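4. Hand gripper station: operation and changes to packing duties

This section applies to packers, shift leads and relief staff at Karcombe who work at a hand gripper station. It replaces the July issue of Section 4. Start-up and charging are covered in Section 3. Work inside the guarded area of the Bai cell is covered in Section 6 and is not permitted under this section.

4.1 What changes for the packer

Before the Peltora project, a packer picked items by hand, filled the box and closed it. At a gripper station the same packer picks and places each item with a pair of hand grippers, and every move is recorded. The recordings are used to prepare the Bai cell for mixed small goods. Packing by hand continues on all other benches.

The following duties move to the gripper station packer:

– choosing the grip for each item
– marking failed picks on the foot switch
– setting aside items the grippers cannot hold

The following duties move away from the packer:

– weighing the closed box
– printing and applying the outer label

Hand pick rates are not applied at a gripper station. The target is 70 accepted recordings per shift, and a shift lead may lower it for a packer in training. Recordings are not used for individual performance review. Queries on this point go to Natalina Caruso in site personnel.

4.2 Before starting a block

1. Sign in at the station panel with your own badge. Do not work under another packer's sign-in.

2. Place the open box on the table, within reach of both grippers. A box with a torn edge may be used if its base is sound.

3. Set out the items for the block beside the box. Leave enough room between tall items for the finger pads to pass.

4. Check the finger pads on both grippers. Replace a pad that is split, lifting or shiny with wear (see 4.6).

5. Open and close each gripper fully three times. The jaws must meet evenly.

6. Press and hold the foot switch until the panel shows READY.

Note: The current item list holds 268 items. If an item is not on the list, set it aside and enter it on the panel under NEW ITEM.

CAUTION: Do not lift any item heavier than 800 grams with a single gripper. Use both grippers or set the item aside.

4.3 Gripping bottles and other round items

1. Approach the item slowly with the jaws open.

2. Choose a pair of opposite surfaces. A light, rigid bottle may be held across the body or end to end. For an end-to-end hold, one pad bears on the base and the other on the cap.

3. Close the jaws until the item stops turning between the pads. Further pressure can mark a label or deform a thin wall.

4. Raise the item clear of the box edges before moving sideways.

5. Hold it over its position for one second, then lower it.

6. Open the jaws only when the item is resting on the box base or on another packed item.

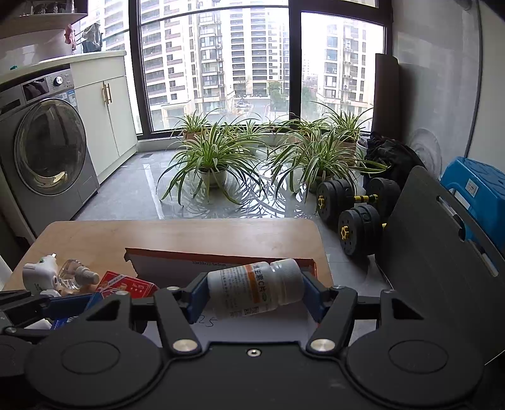

Figure 4-1. Vitamin bottle in an end-to-end hold, with the pads at base and cap.

Note: Bottles containing liquid are held across the body only. The end-to-end hold is not approved for them, whatever the cap type.

If a bottle slips, do not catch it with the free hand. Let it settle, press the foot switch once to mark a failed pick, and begin again from step 1. A failed pick that is marked correctly is kept and counts as an accepted recording. An unmarked one is rejected at review and does not count.

4.4 Gripping flat cartons

Flat cartons were the largest source of rejected recordings in the first month. Most rejections came from packers pressing on the two broad faces, as they would by hand. The approved hold is on the narrow sides.

1. Stand the carton upright if it is stable. If it will not stand, tilt it up with the second gripper.

2. Bring the pads to the left and right sides at mid height.

3. Close the jaws evenly. Stop if the front panel begins to bow.

4. Lift straight up. Keep the carton upright until it is over its place in the box.

5. Lower the carton. Where the packing plan calls for it to lie flat, set one edge down first and let the carton lean before opening the jaws.

CAUTION: Keep the second hand and the second gripper to the side during step 5. The jaws open outward and can trap a finger against the box wall.

Soft packets are not covered by this procedure. Pick them at one corner with low pressure and expect a higher failure rate. Corrado Guerra keeps the list of packets that have been withdrawn from the trial.

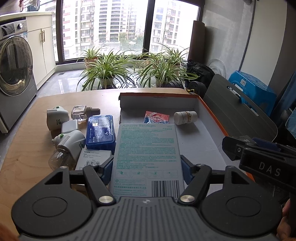
Can a packer go back to a hand bench after training on the gripper station?
Packers may return to a hand bench at the end of any shift by telling the shift lead. Gripper training stays on their record, and grade and pay are unchanged.

4.5 Work blocks and rotation

A block lasts 22 minutes. The panel dims at the end of the block and stops recording. Finish the item in hand, set both grippers in their rests and step away from the table.

1. Take the break shown on the panel. It cannot be skipped or carried over.

2. Change to a non-gripper task after every second block. Approved tasks are restocking, box forming and item set-out.

3. Report soreness in the thumb, wrist or forearm to the shift lead on the same shift. The packer is moved to another task and the report is copied to Inese Rozīte.

Shift leads plan rotation before the shift starts. Where only one trained packer is present, the station closes during breaks and rotation tasks. Untrained staff must not cover it.

Note: The rotation plan was first written with longer blocks. It was changed after packers reported that grip pressure became uneven late in the block, and this also showed in the recordings.

4.6 Replacing a finger pad

1. Switch the gripper off and wait for the status light to go out.

2. Open the jaws fully and lay the gripper in its rest.

3. Pull the worn pad off from the front edge. Do not use a knife.

4. Wipe the finger with a dry cloth. Press on a new Altex pad until it seats along its full length.

5. Replace the opposite pad at the same time. Pads of different wear pull an item to one side.

6. Repeat step 5 of 4.2 before returning the gripper to use.

Do not loosen the pivot covers or any screw on the gripper body. Grippers with play at a pivot are tagged and handed to Mārtiņš Uibo in maintenance.

4.7 End of shift

1. Clear the table. Return unused items to the set-out rack.

2. Enter any set-aside items on the panel and give a reason for each. "Would not hold" is an accepted reason.

3. Place both grippers on charge and sign out.

Comments on the item list or the approved holds can be left on the panel under NOTES. Brunello Mazza reads them before the morning shift and posts changes at the station. A posted change takes priority over the printed text of this section until the next issue.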